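Ticket 11-46: Card payments at the coffee counter taken but not showing in Lelier stock sheet
Site: Clarside, ground floor counter 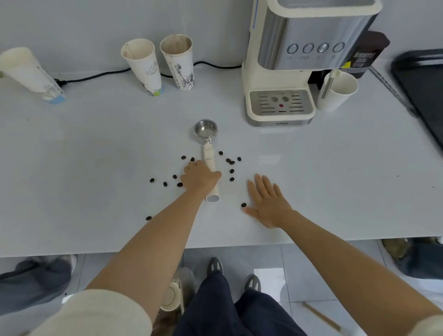 Summary
Raised by: Cameron Lowther
Assigned to: Sang Lưu
Priority: normal
Status: closed
Opened: July

Problem as reported
Sales on the counter till go through and the customer gets a receipt. The money reaches the bank. The sales do not appear in the Lelier stock sheet until the next morning, and some of them never appear. Beans sold by the bag are the worst. I did a stock check last night and the sheet said we had bags of the house blend that we sold at lunchtime. The upstairs till is fine. I have restarted the counter till and logged out and in again, no change.

Log

09:20 Sang Lưu
Looked at the counter till remotely. It is on the same software version as upstairs. The sync page shows a queue of unsent sales, oldest from yesterday afternoon. Pressed "Send now". The queue went down by a few and then stopped with "host not reached". Cameron, please don't clear the queue or reinstall the app, as the unsent sales are only held on that till.

09:45 Cameron Lowther
Understood. Will leave it alone. Card payments are still working, should I stop using it?

09:50 Sang Lưu
No, carry on. Card payments go out by a different route and are not affected.

10:30 Sang Lưu
Ran a ping from the till to the stock server, 500 packets. Lost a good share of them, in bursts. Same test from upstairs lost none. That points to the network at the counter. Which network is the till joined to, and is there a cable in the back of it?

10:40 Cameron Lowther
No cable. It says Umo-Guest at the top. There used to be a cable but it was unplugged when the counter was moved along, and it doesn't reach now.

10:55 Sang Lưu
Umo-Guest is the customer wifi. It drops idle devices and limits what they can reach. The till should be on the cable or on the staff wifi. I have asked Angus Sutcliffe for a longer cable. In the meantime please join it to the staff wifi. Settings, Network, Forget Umo-Guest, then pick the staff one. Angus has the password.

11:35 Cameron Lowther
Done. Queue is going down now.

11:50 Sang Lưu
Queue empty at my end. Checked the Lelier sheet against the till's sales list for yesterday and today. Everything has arrived except 2 sales, both bags of beans. Both have the product code RUTH-1 and the sheet has no such code.

12:15 Jarrah Mahuika
That will be the Rutherford blend. I added it on the till by hand when the delivery came in and made the code up. Didn't know it had to go in the sheet first.

12:25 Sang Lưu
Thanks. New products need to be added in Lelier, and the tills pick them up at the next sync. I have created RUTH-1 in the sheet so the code on the till can stay. Resent the 2 failed sales and both went in.

14:10 Angus Sutcliffe
Longer cable fitted behind the counter and clipped under the shelf. Till shows wired connection. Wifi switched off on it.

14:30 Sang Lưu
Repeated the ping test over the cable, 500 packets, none lost. Cameron, please do another stock check after close and let me know if the bags match.

18:05 Cameron Lowther
All the bags match. Milk is one carton out but Senad Jurić says that one was dropped this morning and he has now written it off. Happy to close.

Cause
Counter till joined to customer wifi after its cable was unplugged. Separately, one product code missing from the stock sheet.

Follow-up
Umo-Guest to be blocked on both tills (Angus).
Note on adding new products to be sent to counter staff (Sang).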